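Workshop notebook, Dultullow
5th December

Cushion covers, navy fan print, set of 3 for the brown sofa.

Continuing from the October entry. Pattern matching was left open there and is now closed: all fronts are cut so that a full row of fans sits parallel to the zipper edge. Offcuts are bigger than I budgeted for. The repeat does not divide evenly into the panel size, and I lost a strip on every cut. Kept the strips for piping tests.

Zippers are the white tape from Wasta, run nearly the full width of one edge. Previous batch had a shorter opening and the insert had to be folded to go in, which left a hard ridge in the filling. With the longer opening it goes in flat. Procedure used today: cover fully open, insert pushed to the far corners first, then the near corners, then close from the pull end while holding the lower edge. 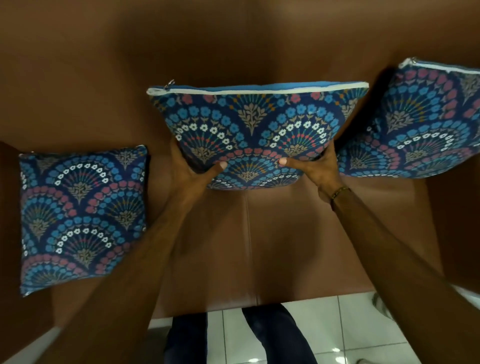 Corners need more work. The insert is 2 cm oversize against the finished cover, as per Sharada Poduval's note, and that fills the middle well but bunches at the zipper ends. Options are to taper the corners by 5 mm or to go down one size on the insert. I would try the taper first. It costs nothing except a new template.

Lining: sky blue, same lot as the Arboleda order. It shows at the opening whenever the zipper is not fully closed. Acceptable on the blue ground. Would not use it under a pale print.

Stitch length 3 throughout, needle changed once. Skipped stitches where the tape crosses the side seam on the first cover, unpicked and resewn at lower speed. No skips after that. Thread tension unchanged from the Woris job.

Placement. The print is directional, leafy sprigs at the base of each fan, so there is a right way up. With the fans upright the zipper comes out on top. I had assumed it would go at the bottom, out of sight. Either the fronts get cut the other way around or we accept a visible zipper. To be decided before the next set is cut.

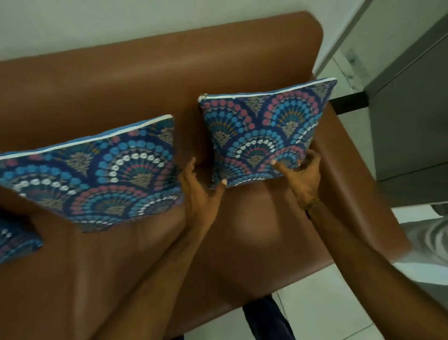 Slip on the upholstery is still a concern. The cover backs are smooth and so is the seat. A cushion set at a shallow angle against the backrest will want watching over a full day of use. Sharada suggested a brushed cotton back panel. I have enough for one trial cover.

To do:
New corner template, 5 mm taper.
Ask Wasta whether the tape comes in navy.
Trial back panel in brushed cotton.
Wash test at 30 C, one cover, zipper closed. Measure before and after, 13 cm reference marks on the lining.
Label the offcuts.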